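Search this site
Search for:
Go

Diary: the unfinished one

I have been meaning to write up where I have got to with Trusik and keep putting it off, partly from laziness and partly from not having much to show. So this is mostly for me, so that I can find it again.

For those who missed the October entries: Trusik was a side-scrolling platform game that Pramora had in the works and never put out. A disc with a late build of it came to me in a box of otherwise ordinary games. I don't have the rights to it and I am not going to post it here, so please stop asking. What I can do is play it and write down what is in it.

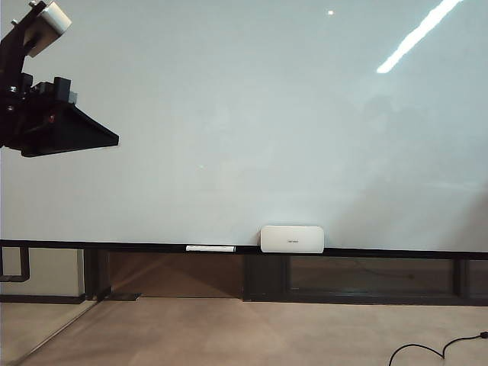

Altlow, 1st December

Up at seven, which is early for a Tuesday. Tea, toast, then straight on to the build before work.

It still hangs on the loading screen for the third world. I had put this down to the disc, but I made a second copy last night and it stops in the same place. The counter in the corner gets to 1681 and stays there. On a good run the second world stops at 524 and then starts, so I assume it is counting files or pieces of files. Left it running while I had a shower. No change.

Went back to the first world instead and walked it properly, from left to right, without using the jump until I had to. There are two rooms under the waterworks that I had missed. One has a lift with no floor in it and you drop out of the level. The other has a row of coins and a sign with placeholder text. I wrote the text down in the notebook. It only says SIGN 42, so there are presumably others, or were meant to be.

Work was quiet. Ate lunch at my desk and read the old preview again, the one from the magazine I scanned. It says the game would have a second playable character with a grappling hook. There is nothing of her in the menus. There is a hook, though -- it turns up in the sound test under its own name, with a click and a whirr -- and I think she was taken out late. The box for her portrait is still on the pause screen, just blank.

Home by six. Pasta again.

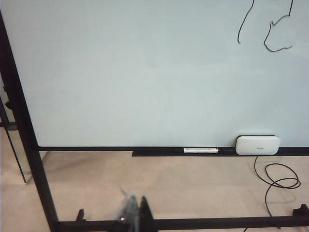

Whiteboard, with the marker tray under it.

In the evening I had another go at the debug menu. You get to it by holding both shoulder buttons as the logo fades, and it takes me five or six goes every time. Most of the entries do nothing. Level select works for the first two worlds and for something called Thaweesak, which I had taken for the name of a programmer. It is a level. A short one, set on a river at night, with boats you hop between and no enemies at all. The music is finished and it is the best thing in the game by a long way. I played it four times.

At the end of it there is a door, and the door gives you 400 points and puts you back on the title screen. I don't know where it was supposed to sit in the running order. The palette matches the second world more than the third, and the boats use the same code as the mine carts, judging by the way they wobble when you land on the back edge. So it may have been a bonus stage. Or it was a demo level for showing people, which would explain why it is so much tidier than the rest.

Recorded it, with sound this time. The first recording had a hum on it from the capture lead, so I swapped the lead and did it again. File is saved in two places.

Things still to do:
Try the third world on the other console.
Go through the sound test in order and write a proper list.
Check whether the save file changes after the river level.
Find the missing page of the magazine, which I know I had.
Buy a new shoulder button for the grey pad. The left one sticks.

Bed at half eleven, later than I meant. I had the river tune in my head and ended up going downstairs to check whether it loops or just ends. It loops, but there is a gap before it comes back in.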